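Seasonal Movement in a Solid Tabletop

Aug 13, 2021

Wood shrinks and swells across the grain as the moisture in the air changes. Along the grain the movement is small enough to ignore. A wide top fixed rigidly to its base will cup or split, usually in December when the heating has been on for a while.

I rebuilt the base of the Clovstead table with slotted screw holes. The slots run across the grain, 7 mm long, and the screws are snug but not tight. Dwayne Quintanilla uses figure-eight fasteners for the same job and gets the same result with less drilling. 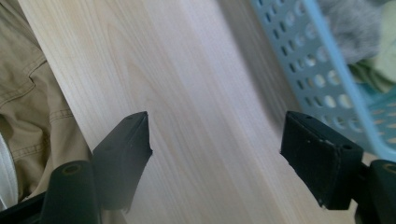
Does a coat of finish stop the movement?

Finish slows it down. Water vapor still passes through oil, varnish and lacquer, so the board reaches the same width in the end, only later. Coat both faces equally or one side will change faster than the other.

The center screws can stay in round holes. I put 2 there and slotted the rest. Next is the Flastgate bench, which has breadboard ends and needs a different approach.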